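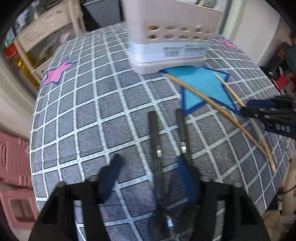

Levitham Cricket League - Scoring Support
Ticket 1617
Subject: Second innings total does not match bowling figures after rain interruption
Opened by: Hryhorii Melnychuk, scorer, Urbridge Women
Assigned to: Volodymyr Kobzar, scoring support
Priority: Normal
Status: Closed
Opened: 31 May 2018

Initial report (Melnychuk)

The scorecard for Urbridge Women v. Plirov Women shows the visitors on 112 for 7 in the second innings. The bowling analysis for the same innings accounts for 106. Extras are listed as nine in both places, so the difference does not appear to come from byes or leg byes. The paper book, kept by the Plirov scorer, gives 106.

Play stopped for rain after the eleventh over and resumed with a reduced allocation of 16 overs. The scoring tablet was switched off during the stoppage. When it was switched on again it asked whether to resume or restore the match. I selected restore.

The result is not in dispute. Urbridge made 131 and won under either total. However, the published card affects net run rate, and the Plirov captain has asked that it be corrected before the table is next issued.

Reply 1 (Kobzar)

Thank you for the report. The match has been placed under review and the public scorecard now carries the note "provisional." Please do not edit the innings while the review is open.

Please supply the following:

Scorer app version, found under Settings, then About.
Whether the tablet was connected to the ground network before the stoppage.
A copy of the paper book for overs 10 to 13.
The name of any second device signed in to the match.

Reply 2 (Melnychuk)

App version is 3000. The tablet was on the pavilion network until the players came off. The network dropped at some point in the break and I did not reconnect until the innings had ended. The paper pages are attached to this ticket.

A second device was signed in. Our reserve scorer had the match open on her phone in order to read the target to the dugout. She reports that she did not enter any balls.

Reply 3 (Kobzar)

The paper pages have been received and are legible. The ball log for the innings was exported and compared with them. Findings so far:

Overs 1 to 10 agree in full.
Over 11 appears twice in the ball log. The first copy was uploaded before the connection was lost. The second was written by the tablet when the match was restored.
Both copies show six legal deliveries and six runs, all from the bat.
Overs 12 to 16 agree with the paper book, but the log numbers them 13 to 17.

The innings total is calculated from the ball log and therefore includes both copies. The bowling analysis is calculated by over and bowler, and it discards an over that has the same bowler, batters and time stamps as one already stored. This accounts for the difference of six runs.

The batting card is also affected. The batter on strike for most of the over is shown with 38 and should have 33. Her partner is shown with 15 and should have 14. Please confirm these figures against the paper book.

Reply 4 (Melnychuk)

Confirmed. The paper book has 33 and 14. The Plirov scorer has checked her own notes and agrees.

I would like to ask whether I chose the wrong option at the restart. The scorers' handbook says to restore after any loss of power, and that is what we have always done.

Reply 5 (Kobzar)

The handbook wording was correct for earlier versions of the app. In the current version the two options behave differently:

Resume continues from the last ball held on the tablet.
Restore rebuilds the innings from the last saved over and then adds any balls waiting to be uploaded.

Where an over has been uploaded but the tablet has not received confirmation, restore will add that over a second time. Resume should be used after a stoppage if the same tablet is still in use. Restore is intended for a replacement tablet. The handbook page will be amended and the change sent to all club scorers.

The reserve scorer's phone did not contribute to the fault. It held view-only access throughout.

Action taken

1. Second copy of over 11 removed from the ball log.
2. Later overs renumbered 12 to 16.
3. Revised allocation checked and found correct at 16 overs.
4. Batting card and fall of wickets recalculated. The fifth, sixth and seventh wickets are now shown at totals six runs lower than before.
5. Net run rate recalculated for both clubs.
6. Provisional note removed from the public card.

Reply 6 (Melnychuk)

The card now reads 106 for 7 and the bowling figures agree. One item remains. The margin of victory on the fixtures page is still 19 runs, while the scorecard page has 25.

Reply 7 (Kobzar)

The fixtures page stores the result as text when the match is first closed, and it does not refresh after a correction. The entry has been changed by hand to "Urbridge won by 25 runs." A separate ticket, 2332, has been opened for the fixtures page fault - please quote that number if the same thing is seen on another match.

A search was made for other innings with a repeated over. One was found, in the Ostapchuk Cup second round. The scorers of both clubs have been contacted.

Reply 8 (Melnychuk)

Both pages are now correct. Plirov have been informed and are content with the card as it stands. The ticket may be closed.

Closing entry (Kobzar)

Closed with the agreement of the reporting scorer. Cause: repeated over following restore without upload confirmation. Paper pages retained with the match record until the end of December.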